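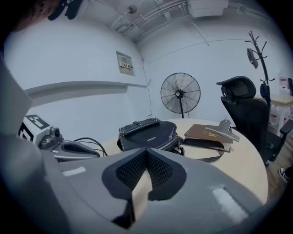 Loklow shoulder bag in black leather: a long review from a fussy owner

Posted September 14, 2020

I have been putting off writing this one for months, mostly from a superstition that the minute I say something nice about a handbag the strap will give way at the tram stop. But a few of you have written in asking about the Loklow, and I've carried it nearly every day since February, so I think I've earned an opinion (and a cup of tea while I type it).

A bit of history first. My old bag was a Plotano tote, a lovely colour and completely hopeless. No closure of any kind, so on rainy days everything inside got a rinse. I paid $315 for the Loklow at Bakilana, the little leather shop up the hill from the library, which was more than I'd meant to spend. I walked around the block with my arms folded and then went back in, as one does.

The leather is the reason to buy it. It's black, with a rounded body that holds its shape, and stitching you can run a thumbnail along without finding a loose end. The front flap has a buckle strap and a small metal badge. I'm not normally one for badges, but this one is modest enough that I've made my peace with it. The colour has stayed good too, although I did go over it with a neutral cream in April and again in July, and I'd suggest you do the same if you live anywhere with a proper summer.

Now, the zip. The opening has a silver metal zipper, and for the first few weeks it was stiff enough that I grumbled about it to anyone who'd listen. I rubbed a plain candle stub along the teeth, worked it back and forth a good many times, and it has run sweetly ever since. The pull is easy to find by feel, a kindness when you're juggling groceries. My favourite part is the red lining. Every bag I've owned before this had a black lining, and I've spent years of my life fishing for black keys in a black hole! Against the red, everything shows up.

The shoulder strap is long. I'm fairly tall and wear it across the body without any trouble, but my sister is a good deal shorter and looked like a schoolchild carrying someone else's satchel. Try it on before you hand over your money. It does also like to sprawl over whatever table you put the bag on, and I've caught it with my elbow more than once and very nearly had my coffee over.

As for what fits, I get in my wallet, glasses, phone, keys, a folding umbrella and a paperback, with a little room left for the things one picks up along the way. A big hardcover is asking too much of it. I tried with a library book, and the bag went such a peculiar shape that I took pity on it and carried the book under my arm.

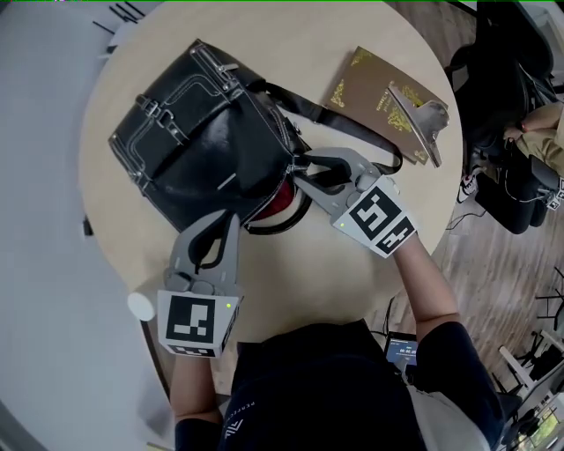

Can you get at your things with the bag lying on its side?
You can, as long as you only open the zip partway and reach in with a couple of fingers, but small change will slide straight out if you open it fully.

The shop also talked me into a tin of Flulon leather cream, and I'm glad of it, though the lid is a brute to get off. A very small dab goes a long way. Keep it off the stitching if yours is a lighter thread, and leave the bag overnight before you use it again.

Two grumbles to finish. The buckle is fiddly with gloves on, so in winter I leave the flap loose and trust the zip, and I do wish there were a pocket on the back for a transit card. Marin Nedeljković at the shop tells me he can stitch one on, and I'm taking mine in next week to get a price.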